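Calar Bindery, bench notes
2023-07-05

Paste again. I know, I know, but I've got the parish ledger waiting and I'm not putting a brush near it until I've sorted out why the April batch went thin on us. The ledger runs to more than 3,000 pages over its volumes, and most of the spine linings have let go, so that's a lot of paste to get wrong.

Short version of April for anyone who wasn't in: same recipe as always, wheat starch and water, cooked slow, sieved twice. Lovely for two days. On the third it went weepy, with water sitting on top, and the linings I'd put on that morning peeled off with a fingernail. I blamed the weather at the time (it was sticky as anything), but now I'm leaning towards the starch.
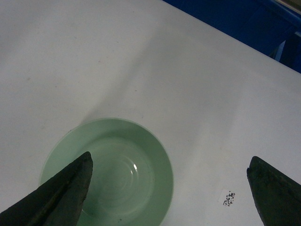
Photo: green bowl on a white table

So this week I ran two starches side by side. First one is the tail end of the Jonico sack, the stuff we've used for years. Second is the new bag of Drulix, which is a finer grind and feels almost squeaky between the fingers. I weighed both dry, soaked both overnight in the fridge, and cooked them one after the other in the same pot on the same ring so I couldn't fool myself.

Jonico first. It took 20 minutes to turn, going from milk to custard in the usual way, and then I kept stirring well past the point where my arm wanted to stop. Nice colour, a bit grey, pulled off the spoon in a short ribbon. The Drulix turned much sooner and got so stiff that I thought I'd caught the bottom of the pot! I hadn't, it just takes up more water. I let it down with a splash from the kettle and wrote the amount on the lid, which is now lost under everything else on the lid. Someone please remind me to buy a proper lid.
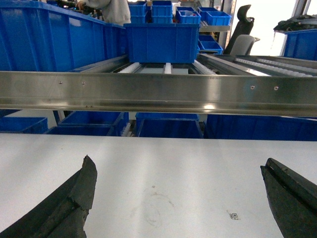

Have you thought about the soak instead of the brand? came the note in the margin of my last page. Old starch wants a longer soak, it said, and the Jonico sack had been open since before the move, so a night in the fridge might be plenty for a fresh bag and nowhere near enough for that one.

Fair point, and I'm a bit cross I didn't think of it. The sack was open all through the damp months with only a peg on it. I've put a second lot of Jonico in to soak for two nights and I'll cook it the same way. If it behaves, then we haven't got a bad starch, we've got a bad cupboard.

Peel tests so far, done on offcuts of the Acheampong mill paper, strips glued to buckram and left under boards:

Jonico, one night's soak: holds, but lifts cleanly at the corner if you're patient with it.
Drulix, let down: tears the paper before it lets go. Very pleased.
Drulix, straight from the pot: also tears, but it cockled the strip badly, so too stiff for linings. Might be good for boards.
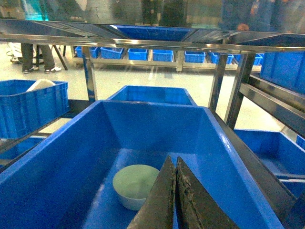
The cockling bothers me more than the peel strength, to be truthful. A lining that holds like iron and pulls the spine crooked is worse than one that needs doing again in ten years. I tried the stiff Drulix on a heavier offcut and it lay flat, so it could just be that the light paper can't cope. I'll try cross-grain next, and I want to brush some out thinner as well — I've got a heavy hand when I'm in a hurry.

Label for the fridge: batch 466. I've stopped writing "new" on tubs after the one that stayed "new" until it grew fur.

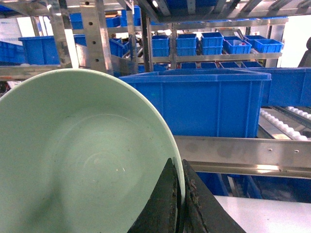 Letting paste down is where most of my lumps come from, and I reckon it's the tub. The square ones have corners, the brush can't get in, and you end up working the middle smooth while a little crust sits and waits for you. I'd like us to switch to something round for the last stage. The mint-green bowl is the sort of thing I mean, all smooth and glossy inside, with just those faint rings down near the bottom and a thin rim — nowhere much for a lump to hide. Sieve straight into a bowl like that, add the water a spoonful at a time, and keep the brush going in circles.

Also need to order more paper before I go any further. Acheampong sell the light one in packs of 1,000 sheets, which is mad for tests but sensible if the whole ledger job gets done on it. I'm going to ask if they'll split a pack.

To do: cook the two-night Jonico, redo all three strips cross-grain, find out what's written on that lid. The boards are staying on the current strips until the next page of notes, so please don't borrow the small press.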